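Minutes of the general meeting, 2022-08-23
Skaltow Hall, supper room

Chair: Ghassan Dabbas
Apologies: as per sign-in book

Ghassan opened by thanking everyone for such a great turnout on a wet night. Minutes of the last meeting were read and accepted with one correction (the dye workshop is at Lunow, not Espinoza Street).

1. Winter blanket drive
What a season! The rugs handed in this year have been a joy to sort, and the colours have been wonderful, with bright plaids especially popular. Skaltow Hall will hold the last of them until the shelves at Lunow are finished. 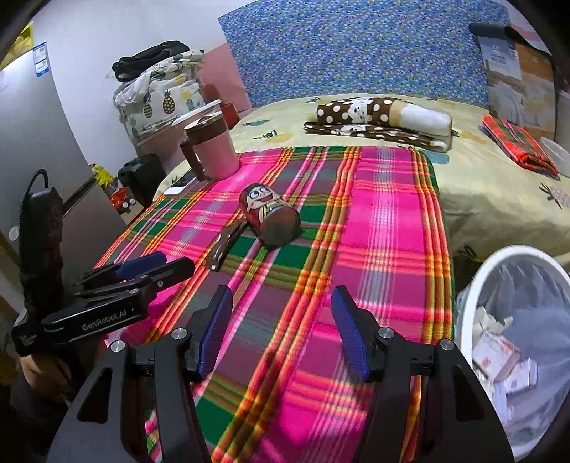
Skaltow Handweavers and Spinners Guild

2. Money
Balance stands at $2000 after hall hire. The Clevix loom fund is kept separately and hasn't been touched. Moved that we spend up to $400 on reeds and heddles for the members' looms. Carried, with cheers from the back table.

3. October open day
Planning is racing along and there is a terrific mood about it! We have 30 stallholder spots and the fleece table is already spoken for. Spinning wheels go on the verandah if it's fine, otherwise in the supper room. Morning tea roster is on the noticeboard, please put your name down (slices and scones very welcome, label anything with nuts).

4. Tartan and plaid study group
The group has had four meetings and everybody is hooked. They've been working out colour orders for a big check with pink and magenta grounds, and trying orange and yellow as the narrow stripes. Sample warps in 8-ply will be wound at the next get-together. Bring a notebook and your odd balls of wool.
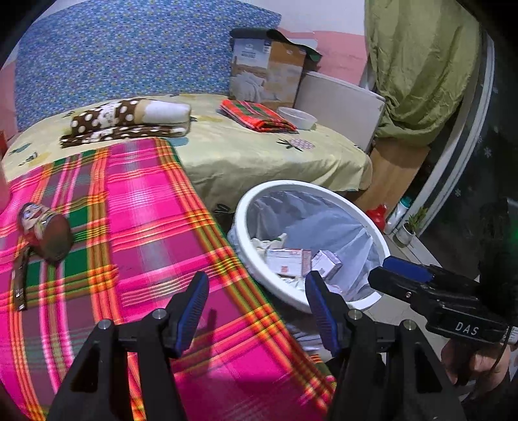
Ghassan Dabbas said he would love to see the group try a twill next, as plain weave can look flat in a large check, and he offered to lend his draft books. Offer gratefully accepted.

5. Library
Overdue books please! The natural dye book has a waiting list. Two new titles on rigid heddle weaving are on the trolley.

6. General business
The kitchen urn is leaking again. Ghassan to ring the hall office.
Name badges to be worn at the open day.

Meeting closed 9.10 pm, followed by supper and a very lively show and tell.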